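Zernside Groundwater Monitoring Program
Progress report to the Fellenberg Fund
Submitted 20th February
Prepared by Valentina Quezada, with field data from Sugeng Mandagi and laboratory data from Albane Bailly

1. Status

Work is on schedule except for the downstream well cluster, which is covered in section 3. Spending is within the approved budget lines. No change to the scope of the grant is requested in this period. One change to the sampling interval is proposed in section 5.

2. Well network

The network now has 14 monitoring wells in service. Four of these were drilled in the reporting period along the east side of the Zernside gravel terrace, where the earlier survey had left a gap between the irrigation canal and the old landfill boundary. All four were completed with slotted PVC screen and a bentonite seal above the filter pack, then developed by surging and pumping until turbidity held steady over three readings.

Well E3 reached the target depth but yields very little water. The drilling log shows a clay layer that was not mapped in the Pagano survey, and the screen sits partly inside it. E3 is being kept for water level readings only. Samples from it would need a purge time that the field schedule can't absorb.

Pressure loggers are installed in every well except E3, which is read by hand with a dip meter. Loggers record hourly. Barometric correction uses the single reference logger at the pump house.

3. Downstream cluster

Access to the downstream wells was lost when the farm track washed out. Two sampling visits were missed. The loggers stayed in place and their records were recovered in full, so the water level series has no gap, but the nitrate series does. We have not interpolated the missing values and don't intend to. The track has been regraded by the landowner and is passable to a light truck in dry weather.

4. Sampling and laboratory results

The laboratory received 192 samples. Of these, 40 were field duplicates and blanks. Duplicate agreement for nitrate was within the limit set in the quality plan. Agreement for dissolved iron was not, and the iron results are flagged in the data files. Albane Bailly traced the problem to late filtration: bottles had been filtered at the end of the day and not at the wellhead. The field procedure has been corrected and Sugeng Mandagi has retrained both crews.

Nitrate remains highest in the wells nearest the canal. Chloride follows the same pattern, with a weaker gradient. Neither shows a trend that can be separated from seasonal change on the present length of record.

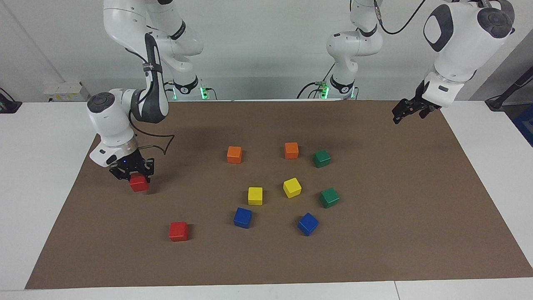 The Imirov flow model has been recalibrated with the new water levels. The fit improved along the terrace and got slightly worse near the landfill boundary, where the model still treats the aquifer as a single layer. Thanakorn Khunthong is adding the clay layer found at E3 and will rerun the steady-state case before starting on the transient one.

5. Next period

Iron sampling will be repeated at all wells that can be purged. We propose moving the canal wells to a shorter sampling interval through the start of irrigation in March, with the added laboratory cost met from the unspent drilling contingency. Written approval is needed for this transfer. Questions on the budget should go to Prasetyo Tambunan.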